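Notes 6: Grasp ordering and arm assignment
Two-Arm Manipulation, Kemeys section (Ieuan Kemeys)

Read these before the Thursday lab. The planner code is in the Emadness repository, folder stomden.

1. What the planner gets

The perception node publishes a list of objects. Each entry has a position on the table, a heading, a width and a score. The planner does not see images. If an entry is wrong, the plan will be wrong too, so check the list first when something odd happens.

Thin objects give the most trouble. The heading of a brush is only known up to 180 degrees until the head is found. Entries with a score under 75 are kept but flagged, and the planner puts them last.

2. Which arm

Each object goes to the arm with the lower reach cost. Cost is joint travel plus a penalty near the joint limits. Ties go to the left arm. Objects in the shared strip can go to either one, but only one arm may hold the strip lock at a time.

A common mistake is to release the lock when the gripper closes. Release it when the wrist has left the strip – see lock_release() in the Pellden driver.

3. Ordering

With n objects there are n! orders. We don't search them all. Start with the cheapest pick, then swap pairs until the cost stops dropping or you hit 300 swaps. Log the seed. Seed 1101 is the one used in the answer sheet.

4. Lab task

Sorting toothbrushes into the cups of a holder at the back of the table. Both grippers start on the near side, over or close to the brushes, and the plan has to clear the holder and the plant to its right. 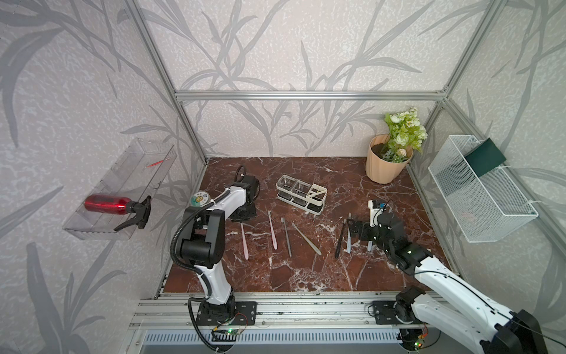 Page last changed: March

The brushes lie side by side with their long axes mostly toward the back wall, so approach across the handle and close on the narrow side. One gray brush is at an angle to the others. Compare its heading in your list before you run anything. The thin white item under the right wrist is partly covered, and you should expect a low score or a missing entry for it until that arm moves away.

Hand in the plan file, the log and a short note on any flagged entries. Error code 2316 means the lock timed out.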